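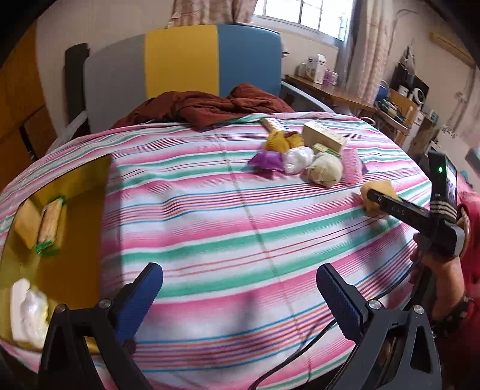
Plorton Opens Its Household Collection to Outside Checks, and Promises Less Than Usual

WANHOLM, July 23, 2024. Plorton today released details of its household handling project, in which people use hand-held grippers to pick up and move everyday things at home. The recordings are meant to teach a learning system how to do the same jobs.

The company is making no claim that the system can tidy a bedroom. It can't. In the latest round of internal tests it was given 100 pickups of objects it had not been trained on, and it finished 25 of them. Plorton is publishing that number because buyers have heard plenty of big promises about home robots and seen few scores.

"People in our business like to say that more examples will fix everything," said Young-sook Wang, who runs collection at Plorton. "Maybe. I have yet to see it. A thousand clean pickups of the same block on the same table taught us very little about a sponge on a striped sheet."

Collectors now work in lived-in rooms with ordinary goods: sponges, a scrubbing brush, packaged snacks, plastic bags, a tray to sort things on. Two grippers can be in use over the same bed. Thin bags remain the hardest items on the list, and Wang expects them to stay there for a while.

The current round covers 12 homes in Wanholm and Aterby. Each collector repeats a task 10 times, and fumbled tries are kept and marked as such. Earlier rounds threw them out, a choice the company now thinks made its data look better than it was.

Srisuk, a testing firm with no stake in Plorton, will draw its own sample of the recordings and check the labels. It will also rerun the pickup test with objects that Plorton has not seen. Its findings will come out in November whether or not they are good for the company.

"If the score hasn't moved by then, we will have to ask what all this collecting is for," Wang said. "I would like that question asked more often, and sooner."

No product date has been set. Plorton is not taking orders for a home robot.

About Plorton
Plorton gathers and labels recordings of household tasks for use in machine learning. Its main office is in Wanholm.

Press contact: Young-sook Wang, Plorton, Wanholm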